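Keeping the Coelho 2 on the Road: A Conversation with Azadeh Moradi

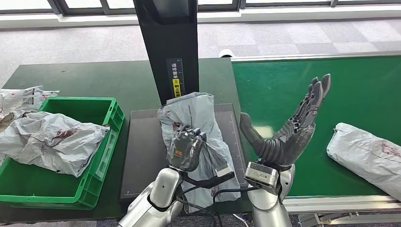 When Azadeh Moradi joined the Konaso Register as its technical archivist, the club held a single filing cabinet of factory paperwork and a handwritten list of surviving cars. The Register now recognizes 196 examples of the Coelho 2, the small rear-engined coupe built in the 1960s, and it supplies owners with drawings, parts references and letters of authenticity.

Ms. Moradi received us in the Register's reading room in March. She began with the question she is asked most often, which concerns the two series of the car and how to tell them apart.

"People look at the grille first, and the grille is the least reliable part of the car," she said. "Many first series coupes were given the later nose after an accident. The dealers had the later panels in stock and the owner wanted the car back. I look at the rear bulkhead. The first series has a pressed stiffening rib that runs the full width. The second series has two short ones."

The change was made under Bernardo Cordeiro, then head of body engineering, whose notebooks came to the Register from his family. They record a long disagreement with the sales office over weight. Cordeiro wanted aluminum doors and an aluminum front lid. The sales office approved the lid only, and then withdrew it after five months.

"So there is a run of cars with the light lid, and they are valued accordingly," Ms. Moradi said. "We are careful about them. A lid is held on by four bolts. We will confirm that a car left the factory with one if the build sheet says so, and we will not confirm it on any other evidence."

That policy has not always been popular. Belmiro Serrano, who raced a Coelho 2 in hill climbs and later restored several, argued for years that the build sheets for the competition cars were incomplete. Ms. Moradi acknowledges that he was correct in part. A ledger from Dostex, the outside firm that trimmed and finished the competition cars, surfaced during an office move and listed two chassis that do not appear in the factory records at all.

"Mr. Serrano was gracious about it," she said. "He sent us a copy of every letter he had written on the subject, in order."

Mechanical parts remain the chief concern for owners. Engine bearings can be adapted from other makes, but the transaxle housing cannot, and it cracks near the left mounting ear. The Register has commissioned a new casting from the original pattern, with the oil passage enlarged as it was on the last cars.

Asked whether the Register would support conversions to electric drive, Ms. Moradi replied that the rules currently require the original type of engine for listing. Members will discuss the matter at the next general meeting.

"I would ask only that the engine stay with the car," she said. "Put it on a stand, label it with the chassis number, and keep it dry."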